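Cahier d'atelier - septembre, 9 h 40

Reprise de l'étalonnage des balances de la salle de pesée du site de Plistberg. La masse étalon de 2 000 g a été placée au centre du plateau après une mise sous tension de 3 heures. L'écart relevé demeure dans la tolérance fixée par la procédure 343.

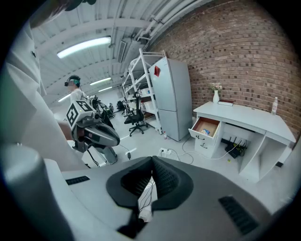

Rédaction : Rafsan Khan - Relecture : Mahfuz Bepari

Les trois pesées excentrées ont été consignées au registre. La balance Wikau présente une légère dérive sur l'angle arrière gauche ; un contrôle du niveau à bulle est demandé avant toute remise en service. Le certificat Tullgate est à renouveler.

Entrées récentes
Nettoyage des masses étalons
Hygrométrie de la salle de pesée
Visite du fournisseur Đorđević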